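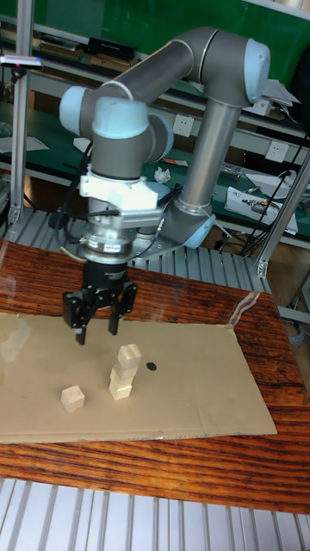

Stacking task: three cubes in the tower, one cube still on the cardboard.

Teaching the arm to stack cubes by hand guiding

Written by Raghda Kassab, last changed 15/04/2023

In this tutorial you will record demonstrations of a simple stacking task, with your own hands on the arm and then with the remote controller. I suppose that the arm is already mounted, the gripper answers to commands, and the Jundness recorder is installed on your computer. If it is not, please do first the setup page by Nabil Yammine.

Before you start

Put a flat sheet of cardboard on the table. Our cubes are unpainted wood, and on a glossy table they slide too easily when a finger touches them from the side. Fix the corners with tape.

Set the payload in the arm settings. It must include everything below the wrist: bracket, flange unit, gripper. If the payload is wrong, the arm will sink or climb slowly when you switch to free mode. Keep one hand near the stop button the first time.

Check that the cables at the wrist have enough slack. Turn the last joint by hand to both sides and look at the loops.

Step 1. Choose the start pose

Move the gripper above the cubes, fingers open and pointing down. Save this pose with the name "home". Every demonstration must begin from here.

Step 2. Record by hand

Press Record and wait for the short beep. Hold the arm above the wrist, not by the fingers. Guide it down over the first cube, close the gripper with the foot pedal, lift, and bring it over the second cube. Go down slowly for the last 2 cm, then open. Do the same for the next cubes until the tower is ready, return to "home" and press Stop.

A small offset between the cubes is fine. Aarti Sachdeva and I kept also the demonstrations where the top cube was a little crooked, and the trained policy was better at placing on a crooked tower. Delete only the ones where the tower falls or where you hit the arm by mistake.

Step 3. Record by remote control

Put the arm back in normal mode and start the Wekeo controller. Set the speed to 30 percent. The sequence is the same as in Step 2, but you will feel nothing when a finger touches a cube, so watch the finger tips from the side and not from above.

Step 4. Change the cubes between demonstrations

Move the loose cubes to new places each time, and turn them a little. Do not put them near a fold in the cardboard, they will not stand level there. We record 12 demonstrations and then make a pause - after that the hands get tired and the movements become less clean.

Step 5. Check the files

Open the last recording in the viewer and play it. The gripper signal should change only when you used the pedal or the button. One of our hand recordings has 2,718 samples, about the usual length for a full tower. If yours is much shorter, look in the log for lost packets.

The next page explains how to cut the recordings and train on them.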